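Review: Home Robot Open Day at Coltuvura

Posted Dec 22, 2024
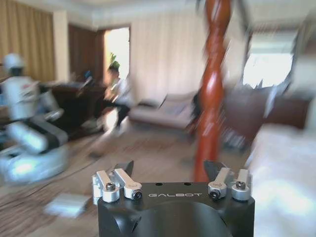

What the visit is

Coltuvura runs its home robot demonstration in a furnished house instead of a showroom. You walk through with a small group, watch the machines work in the living room, and can ask the staff questions at the end. I went on the last open day of the year. My earlier visit, in July, was to the Skasow show, so I compare the two below.

Setting

The living room has wood floors, long curtains, a beige sofa by the back wall and a carved reddish-orange column that a robot has to get past. It feels like a home. Children are allowed in the room. If you want to know how a robot would do in your own place, this is more useful than a bare stage.

The robots

There was a white and gray robot on a wide wheeled base, and a gripper marked GALBOT with black fingers on silver linkage arms. The base takes up a lot of floor. Anyone with a small apartment should look at that first and the hands second.

The tasks were plain ones: pick up a cup, carry a towel, put a toy in a box. Of the 5 tasks I watched, 2 had to be restarted by the operator. The towel took the longest. Staff said so up front and did not rush us past it.

Price and booking

A ticket costs 173 with the tour included. Skasow charged nearly 500 for a full day with talks, and I saw less actual work there. Booking goes through the Emer page, which logged me out twice before it took the payment.

What could be better

The talk before the tour is too long. There are few places to sit once it starts. The printed guide, made by Butt, lists the tasks in a different order from the one used on the day.

Rating

Four out of five. Book an early slot, when the groups are smaller and it is easier to hear the operator.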